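Handheld gripper fingers: stock pads or the flat printed ones?
Hobby Arms & Grippers > Hardware

ploverdale
Been swapping fingers on the Niser handheld all week and I've got myself in a muddle, so I'm after opinions. I've got two sets. The stock Zelar ones have a soft pad, and the Marar ones are just hard and flat. Budget for the whole lot was 500 quid and I've already gone past it (don't tell my other half).

Soft pads are lovely on mugs and fruit. On anything thin they squidge and the thing slowly twists round. Anyone else?

murali_rai
Yes! Same here. I gave up on the soft ones for narrow stuff. Two hard flat faces and a light squeeze, and leave it at that. I'd also turn the closing speed down, mine was miles too quick out of the box.

tinsnips
Disagree, sorry. Hard faces are fine until the object has a curve on it, then you're holding it on a line and it pivots. I ran 100 picks with each set back in February and the soft pads dropped fewer. Pens, spoons, a comb, that sort of thing.

ploverdale
Were you picking them up lying flat though? I'm mostly holding things upright and passing them between two grippers, which is a different job I think.

tinsnips
Lying flat, yeah. Fair point. Still wouldn't write them off.

murali_rai
My usual view when I'm on the thin stuff, black fingers with flat inner faces on a slim cream thing with a metal rod at the top. White tabletop, second gripper open over at the corner:

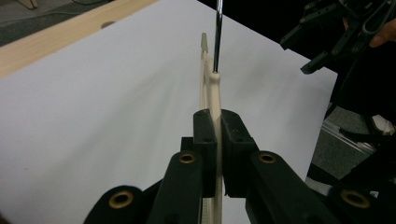 Re: grip height
Posted by murali_rai

Should have said, where you grab it matters as much as the pads. I like a fair bit sticking out both above and below the fingers. Grab it right at the end and the other gripper has loads of room, but it wags about like a tail.

oonagh_b
What are you using for the controller? I had Likham on mine and it kept nudging the fingers shut after I'd let go of the trigger — drove me up the wall.

murali_rai
Likham as well, older version. There's a hold setting, default is 2000 and I've got it well below that. Try halving it and see.

oonagh_b
Ta, will have a go tonight.

tinsnips
Before anyone buys hard fingers, try a strip of thin rubber on them. 5 minutes with scissors. You might find you want something in between.

ploverdale
Right, rubber strip on one set, bare on the other, and I'll hold everything mid-length like Murali says. Does it matter which side the rubber goes if I only do one finger?

tinsnips
Do both! One side only and it'll creep towards the bare one. Well, mine did.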